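Week 6 - Comparing grippers on things people drink from

Last week's blocks were polite. They were square, they were matte, and they stayed where you left them. Several of you concluded that grasping is solved. Please bring that confidence to the bench on Friday.

You will compare two grippers, the Enari parallel jaw and the Sonero soft three-finger, on the same arm with the same wrist camera. Each pair runs 25 grasps per gripper. Log every one, including the ones you would like to call practice.

Clear plastic is where the wrist camera earns its reputation. The depth estimate tends to be fine on a label and imaginative above it, where you get highlights, liquid and whatever is behind the bottle, all offered as surface.
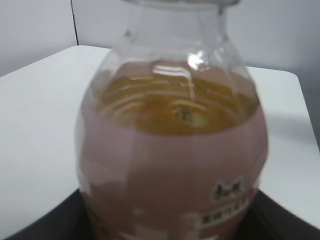
So pick your grasp height before you look at the point cloud, and write it down. Dario Donati's group last year let the planner choose and got grasps on a reflection, planned with great care.

Also watch the squeeze. The Enari closes to a position, the Sonero to a pressure, and a thin wall gives differently under each - note any denting, and whether the liquid level moved when the jaws closed.

Failure codes: M missed, S slipped, T tipped, C crushed. "Weird" is not a code. Miroslava Halás has seen it in 1,628 rows of old logs and would like not to see it again.

Reading: Noswood handout, sections on friction and compliance. Caps stay on.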